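Week 3 handout: Who does what after the robot shows up
Work and Automation, Sep 12, 2023

Read before class. It's short. The Masson chapter is not, so start that one early.

**The case.** Kernon refurbishes and delivers furnished apartments out of a warehouse in Irkodberg. Last April it brought in robots to tidy and reset rooms before handover. The project was called Skiken, a name that survived three meetings and no explanation. Management announced that staff would be "freed for higher-value tasks." Keep a list of those tasks as you read. A sticky note should be big enough.

**Before.** A reset crew was two people. One cleared surfaces, the other checked the room against a sheet. Marcelino Urquijo, who ran crews for years, told our interviewer that the sheet was mostly decorative, and that what mattered was knowing a hammer doesn't belong on a desk even if the sheet has no line for hammers.

**After.** The robots get their practice in simulated rooms first. Somebody has to set up those rooms, watch the runs, and write down what each object is and where it ought to go. That somebody is the old reset crew, now titled "scene reviewers," with the same pay and worse chairs.
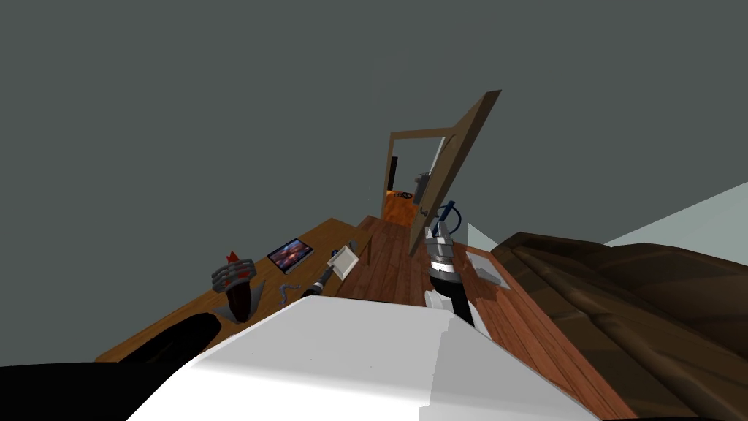 **Who decides where the hammer goes?** The reviewers do, one object at a time, and their calls become the rule for every later run. Before Skiken, a crew could put the same thing in different places on different days and no harm done. Now a guess made before lunch is company policy by the afternoon.

Sipho Matlala's memo (in the packet) lists 77 disputed objects. Loose chains are on it. So are ornaments, which the memo files under "decor, unclear," a category I'd happily live in.

**Things to look for in the reading**

- Deskilling vs. reskilling. Cuesta says you can tell them apart by the payslip. Is that enough?
- Tacit knowledge. What did Urquijo know that ended up in the system, and was he paid for it?
- Monitoring. Reviewers are timed per room. Crews never were.

**For section:** bring one page on a job you've had and the part of it you couldn't have written down. Eusebio Paredes is taking the overflow group in room 2838. The elevator up there is also automated, so leave early.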